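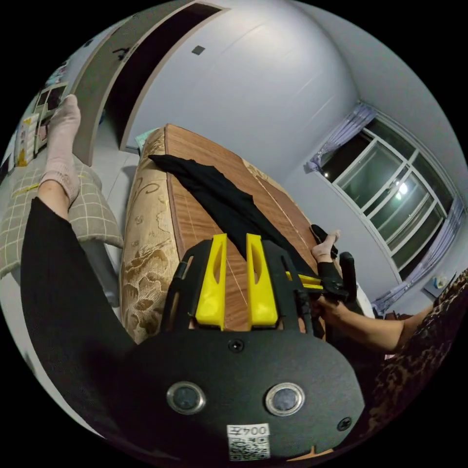 Pratotcombe, 06/11/2023

Well, the letter from the bank finally came, and I've been carrying it around the house ever since like it might say something different in another room. Our mortgage payment is going up by $135 a month. I knew it was coming (I'd been reading about rates all spring, probably more than is good for a person), but there's a big gap between hearing that the central bank has raised its rate again and seeing your own number typed out on paper with your loan number above it.

We signed this loan back when money was cheap and everybody was saying it would stay that way for years. We took the adjustable one, with the rate fixed for the first 5 years, and I remember feeling very clever about it over pancakes afterward! The fellow at Jolasance Savings did explain the adjustment part, I'll give him that. I nodded along and thought mostly about paint colors.

So back in March I sat down with a pot of coffee and went through everything we owe and everything we've put by. The savings account had $3,468 in it, which I was rather proud of until I saw what it had been earning all this time. Pennies, just pennies. They were quick enough to raise what they charge us, and it does seem to me they could have hurried a little with the other side of it.
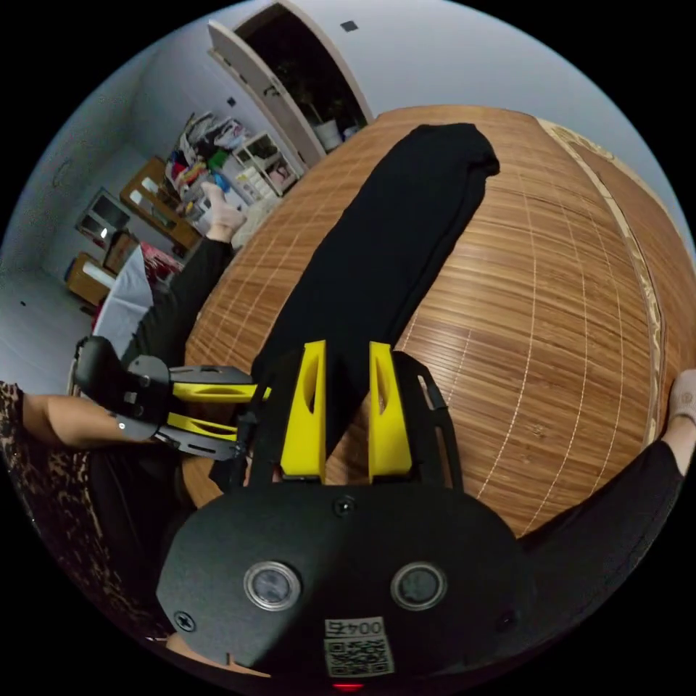
I did call three places to ask what they'd pay on a certificate. Jolasance offered a bit more if I'd leave the money alone for a year, and Jorkance Credit Union offered a bit more than that, plus a very nice lady on the phone who didn't rush me once. I've moved half over and kept the rest where I can get at it, what with the water heater making that noise again.

As for refinancing, I asked, and the fixed rate they quoted me was high enough that I thanked them and went out to weed the beans. I may ask again in the fall.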